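Roofs, towers and the cruise berth: managing the edge of a protected port quarter

Speaker notes, afternoon session. Slot is at 2, straight after lunch. Slide cues are in capitals. Cut the section on coach parking if the previous talk overruns.

TITLE SLIDE
Leave up while people sit down. Say where the material comes from: site visits to Clalville and Brolisham, the published planning papers for both towns, and visitor survey returns as released. No access to private accounts. Questions at the end, except on definitions, which can be asked at any point.

DEFINITIONS
Three terms will be used throughout and they get mixed up.

Core: the area inside the protected boundary. At Clalville this is the old merchant quarter between the river and the customs hill, with 387 listed buildings.

Buffer: the belt outside the core where new building is allowed but controlled for height, roof form and use.

Setting: everything else that can be seen from the core, or from which the core can be seen. It has no line on the map. Most of the arguments in this talk are about setting.

Pause here. Check whether anyone in the room works under a system where setting does have a mapped line. If so, ask them to hold the thought for questions.

SLIDE: CLALVILLE, OUTLINE HISTORY
Keep this short. The town grew on transit trade. Goods came down the river, were stored, taxed and sent on by sea. Several trading communities settled there and each built its own hall, its own burial ground and its own row of shophouses. The colonial administration later added the customs house, the barracks and the straight road inland. The shophouses are narrow at the front and very deep, as frontage was taxed and depth was free. Plots of this shape are hard to convert to hotels. Come back to that point under USE.

The river silted up. Trade moved to the deep-water port further along the coast and the quarter was left alone for most of a century. Low rents did more to preserve it than any rule did. The protected listing came much later, and visitor numbers rose soon after.

SLIDE: THE RECLAIMED LAND
The sea used to reach the foot of the customs hill. It is now a good walk away. Reclamation was done in stages, each approved separately, each with its own impact statement. No single statement looked at the whole. This is the main technical failure in the Clalville case and should be said slowly.

The current proposal is from Anetti. It takes in the outermost stage: a cruise berth, a shopping hall, two blocks of serviced flats and a hotel tower. The money is mostly from abroad and is tied to a wider port agreement between governments. The agreement itself is outside the scope of this talk. What matters for planning is that the timetable for the berth was fixed in the agreement before the height study had been started.

Do not get drawn into the diplomacy here. If pressed, say that a change of national government may alter the terms of the loan but leaves the planning consent where it is.

SLIDE: HEIGHT LIMITS
In the core, the limit is the ridge of the neighbouring roof. In the buffer, the limit is 4 storeys. On the reclaimed land there is no limit, as the land did not exist when the buffer was drawn. The listing papers show that area as water.

Three ways of dealing with this have been put forward:

Extend the buffer to the new shoreline. Simple to draw, slow to approve, and open to claims for compensation from anyone who bought on the earlier terms.

Protect named views. The planner picks fixed points in the core and sets a cone from each in which nothing may rise above a stated line. Works well for a single landmark. Works badly for a roofscape, which is seen from many points and has no centre.

Control by angle. A line is drawn from the quay edge upwards at a fixed slope, and buildings may be taller the further out they stand. Developers like this because it can be checked with a calculator. The weakness is that it treats the view from the sea as of no account, and the view from the sea is the one cruise passengers get first.

My own preference is the second with a larger set of points, chosen after walking the quarter at several times of day. State this as a preference and move on. 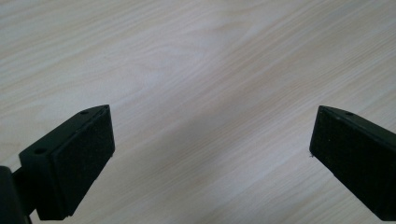

It was put to me after an earlier version of this talk, in writing, that view protection is a taste dressed up as a method, and that a town which lived by trade for four hundred years has no business freezing its skyline to please people who stay one night. The writer added that the old customs house was itself the tall foreign building of its day.

Read that out more or less in full. It is a fair point and the audience will be thinking it. Reply in two parts. First, the customs house was tall, but it stood alone and its bulk was small beside the hill behind it. The Anetti blocks form a wall when seen from the quay steps. Secondly, a view rule does not stop trade. The berth could be built under any of the three controls. Only the tower is affected.

SLIDE: BROLISHAM FOR COMPARISON
Brolisham is smaller, has no foreign loan and no reclaimed land. It is included for one reason. Its buffer was drawn early and drawn wide, and the pressure went to the only place left outside it, the former timber yards at Park.

Park now has the coach station, the budget hotels and the large supermarket. The core has kept its roofs and lost its grocers. A visitor can take a photograph in any direction from the market steps without catching a modern building. A resident has to take a bus to buy bread. Both statements are true and neither cancels the other.

Point for planners: a height rule with no use rule moves the problem from the eye to the shopping bag. Consider dropping this phrase, it may sound glib.

SLIDE: USE
Back to the deep plots. A shophouse at Clalville has one window wall at the street and perhaps an air well halfway back. The fire code asks for two ways out of any sleeping room above ground level. A guest house conversion therefore means cutting a stair through the air well or taking a door through the party wall into the plot next door. Party walls carry the roof beams of both houses.

What happens in practice is that owners who hold a pair of adjoining plots convert and owners with one plot sell to them. Ownership is being joined up plot by plot. The street front looks the same. The survey sheets record only the front, so the change does not appear in the condition report at all.

Suggested remedy: record the interior as well, at least the position of the air well and the main stair, each time a plot changes hands. The cost falls on the seller. It is a modest cost compared with the price of the plot.

SLIDE: THE CRUISE BERTH AND THE DAY
Passengers land in the morning and must be back on board by 5 in the afternoon. The walking route from the berth enters the core at its narrowest street. Coaches use the colonial road and set down at the customs house, which puts the two flows together at the same corner.

Evening trade does not gain from this. The night market opens after the ship has called people back. Stallholders' returns show no clear change on ship days, and the returns are patchy, so do not lean on them.

Overnight visitors avoid the quarter at midday on ship days and come out later. The two groups scarcely meet. Any spending model that treats a visitor as a single unit will get both wrong.

SLIDE: COACH PARKING (CUT IF SHORT OF TIME)
Clalville charges coaches by the visit. Brolisham charges by the hour and has the shorter stays. Coach firms at Brolisham now drop and leave, park free on the ring road, and return for collection. Each coach thus makes four passes through the buffer where it used to make a pair. A charge by the pass would deal with it, but needs plate readers on the bridge, and the bridge is listed.

SLIDE: WHAT TO ASK FOR IN AN IMPACT STATEMENT
Leave this one up longest. People copy it down.

The whole of the reclaimed area, all stages, built and unbuilt.
Views from the sea as well as from the quay.
Night lighting, with the lit signs switched on.
Pedestrian flow on a ship day and on a day without a ship.
Interior changes in the core that follow from the added beds.
The date on which any berth timetable was fixed, and by which body.

Expect a question on lighting. The tower drawings show it in daylight only. The quay restaurants face west and trade after dark, so the lit version is the one most overnight visitors would see.

SLIDE: SOURCES
Planning papers for both towns are open to inspection at the town offices. The Clalville height study is in draft and page numbers may change. Handout has the map at a larger scale than the slide, with the old shoreline marked — hold one up, and leave the spare copies by the door.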